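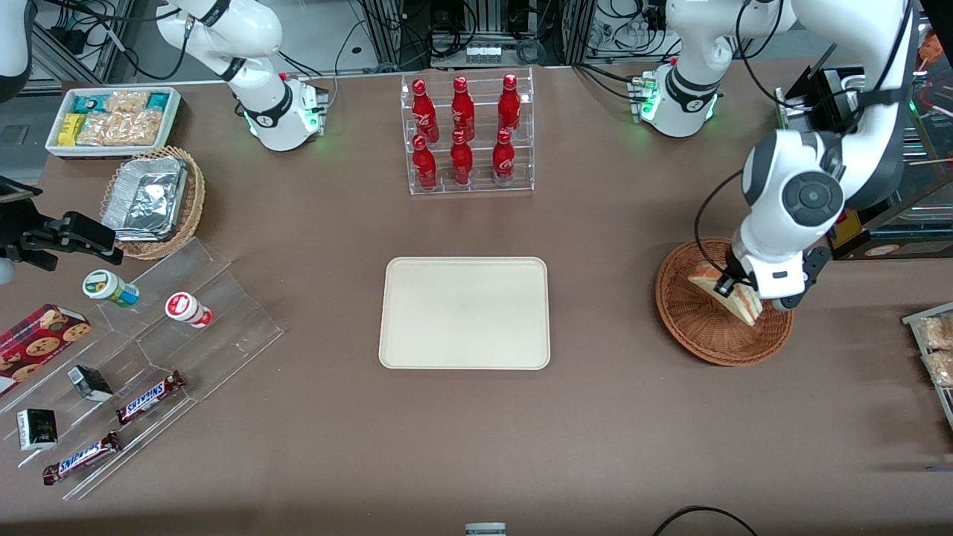
Skamstead Public Library will reopen its ground-floor café in March under a new operator, the library board confirmed on 26/12/2024. The five-year lease was awarded to Forkico, a catering firm that already runs lunch counters at two hospitals in the county.

The café has been closed while the building's kitchen drains and ventilation were replaced. According to the board, the work was paid for from the library's building fund and passed its final inspection earlier this month.

Under the terms of the lease, Forkico will pay a monthly rent of $4,000 and will be responsible for cleaning, furniture and minor repairs. The library will continue to pay for heating and water. The seating area will have 79 places, including the window seats facing Gajewski Street, and will remain open to visitors who do not wish to make a purchase.

"The board received several sound proposals and gave particular weight to opening hours and prices," said Hélène Hiebert, director of library services. "Residents who use the reading rooms in the evening have asked for a place to get a light meal without leaving the building, and the new agreement provides for this."

The café will serve sandwiches, soup, baked goods and hot drinks. It will open with the library each morning and close one hour before the building does. Hot meals will be offered at midday on weekdays only.

A written survey of library cardholders drew 114 replies. Most of those who answered asked for lower prices on coffee and for more dishes without meat. The results were given to all bidders before proposals were due.

Bread and pastries will be supplied by the Trendov bakery on Mill Road. Meeting rooms on the second floor may be booked with catering once the café has opened, and a price list will be available at the front desk.

The vending machines in the lobby will stay in place until opening day.

This site uses cookies to improve your visit. By continuing to browse, you agree to our use of cookies. Accept | Manage settings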